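Trarkari Opens Furnished Rentals on Vidine Street

Trarkari has opened 12 furnished apartments in the former Nasrallah textile building on Vidine Street. Leases start in May and run from five months to two years.

Each apartment is 677 square feet and comes with a bed, basic linens and a kitchen table. Heat and water are included in the rent. Electricity is billed separately.

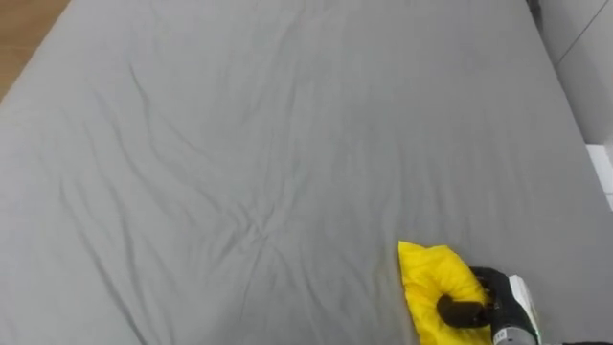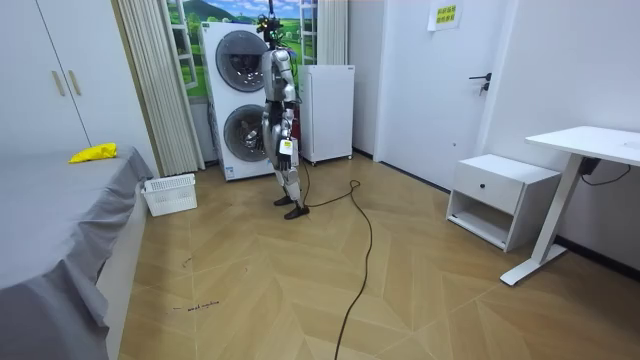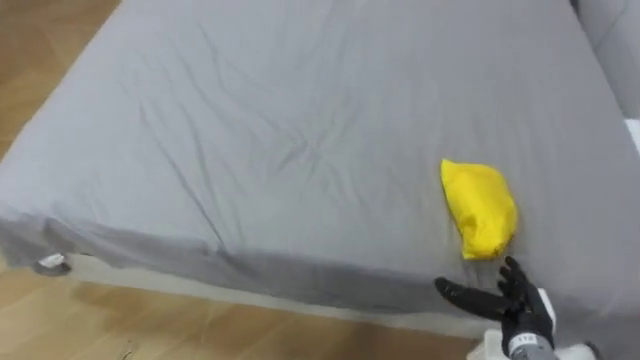
The building stood vacant before Trarkari bought it from Flanotano Holdings. Work included a new roof, new windows on the street side and a second stairwell. The brick front was cleaned and left unpainted.

"We had a lot of calls from nurses and contract workers who needed a place for half a year and didn't want to buy furniture," said Bakari Rweyemamu, leasing director at Trarkari.

A deposit of $1000 holds an apartment for up to 12 weeks. Pets under 30 pounds are accepted with a signed pet form. Street parking is by city permit.

Viewings are by appointment through the Trarkari leasing office.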